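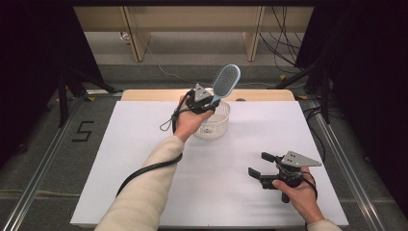 What goes in the basket, and what stays out?

Anything you'd pick up in the bathroom or bedroom on an ordinary morning goes in: hairbrushes, combs, hair clips, face cloths, small tubes of cream. Glass stays out, and so does anything with a loose lid.

Tondar Small Tidying: README

Tondar is a collection of short recordings of everyday grooming things being put into baskets and taken out again. We love this little corner of housework! It looks dull on paper, but a hairbrush is a wonderfully awkward object - long at one end, wide and bristly at the other, and always keen to catch on the rim of whatever you're lowering it into. A comb slides flat against the bottom and hides. A face cloth never lands the same way twice.

What's in the release

Version: 1.2
Released: Dec 8, 2020
Recordings: 300 in the tidying set, 238 of them with written notes
Object types: 18
Language of notes: English (Canadian spelling, so please search for "colour" and "grey")

The 62 recordings without notes are complete and perfectly usable. The notes will follow in February, along with a fix for the folder names in the Briratis part.

Folders

tondar/tidying - things going into a basket
tondar/untidying - things coming back out
tondar/briratis - mixed baskets, where the contents change between recordings
tondar/notes - one text file for each annotated recording
tondar/objects.txt - the full list of object types, with colours

About the baskets

Most are round or oval, in plastic, cane or cotton rope. The open lattice kind is a favourite of ours. You can see what's inside from the side, it rinses clean under the tap, and it weighs next to nothing. The drawback is that it skids on a smooth surface if you bump it, and bristles or clip teeth can poke through the holes. If you're looking for tricky placements, start there.

Rope baskets behave quite differently. The sides sag when they're empty and stiffen up as they fill, so the opening at the start of a recording may not be the shape you see at the end.

About the brushes

Brushes get more recordings than any other object type, and they earned it. We have paddle brushes, oval cushion brushes, round blow-dry brushes and a couple of folding travel ones. The notes say which way the bristles face when the brush is put down (up, down, or toward the side) and whether the handle ends up inside the basket or leaning over the rim. Handle over the rim counts as tidy! Plenty of people keep a brush that way at home, and it's easier to grab.

How the notes are written

Each note is a line or two in plain words, such as "oval brush into round basket, handle leaning out". We don't score anything for neatness. If an object was dropped and picked up again, the note says so.

Known problems

- In tidying, a few notes say "comb" where "hair pick" would be better.
- The Hadden baskets are listed as cream in objects.txt and as white in some notes. Treat them as the same baskets.
- Two object types share the name "clip, large". The second one is really a claw clip.

Citing and contact

Please cite as "Tondar Small Tidying, version 1.2". Corrections are very welcome, especially to object names. Send them in as plain text with the recording number on the first line.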